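Chores Corner - can the machines do it yet?
Print this item | E-mail this item

Short one this issue, deadline got moved up. Readers keep asking when a robot will do the fiddly jobs. Not the vacuuming, the fiddly stuff. Pouring, filling, putting the small thing into the other small thing.

So, the funnel job. Sounds like nothing. You do it at home with olive oil, we do it on the floor at Flornerov with sample bottles, 45 on a busy shift. Pick up funnel, find the neck, let go gently. A new hire gets it in 2 tries. A machine has to get the grip right, the angle right and then not knock the glass over, and the neck is tiny.

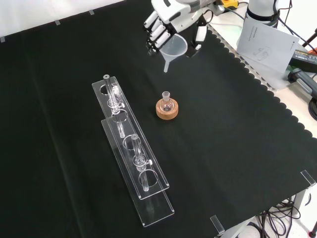
Funnel in hand, round flask waiting on its cork ring. Test tubes in their racks to the left.

My take - shop floor first, kitchen a long way after. On a bench evrything has a rack or a ring to sit in. My kitchen has a wet counter and a cat. The Prota people told us nine years for the home, which sounds like a guess to me. Rerar won't give a number at all.

Dishes and laundry folding in the next issue, if theres room. Send in your worst chore.

COMMENTS (3)

tang_line2: Clear plastic and clear glass, thats the hard part. I can't see the stuff half the time myself.

mopbucket: Wake me when it does the oven.

R.K.: Some 13 funnels in our drawer and none fit anything. Can it fix that?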